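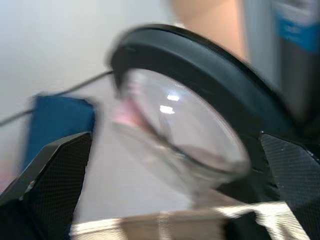 Minutes – Stores and Equipment

Present: Laurier Beaulieu (chair), Guðlaug Vigfúsdóttir (minutes). Apologies from Kowalczyk.

1. Clear domes with black rims
Laurier asked that these be kept on the table until they have been checked for scratches. Anything scratched goes back to Betoveo under order 2197. The two spare rims stay in stock.
Action: LB, by July.
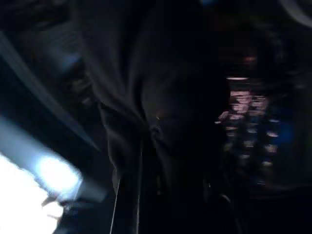 2. Black fabric items
Guðlaug said dark cloth is hard to sort in low light. Agreed to put pale tags on it before it goes to Iltemness – six to a bag.
Action: GV.

3. Other business
The Parkamow shelving quote has not arrived. Carried over.

Meeting closed at 4:15 p.m.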